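Brokham Classroom Job Cards Are Out Today

13 February 2025

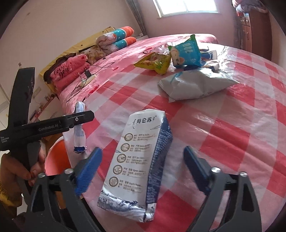
So what are the job cards, and who are they for? They're a set of 28 printable cards that give every kid in a K-2 room a job for the week, and I made them for teachers like me who kept losing track of whose turn it was to be line leader.

I'm Urszula Sowa, and I've been testing these in my own first grade room since June (summer school counts!). My teammate Loan Tiêu tried them too and talked me into adding a "plant helper" card, which is now the one everybody fights over.

The full set is free to the first 200 teachers who sign up through Tinumley, our little resource shop. A Spanish version is coming next, and I'm so excited about that one!

Press questions can go to Babak Hosseinzadeh at Tinumley.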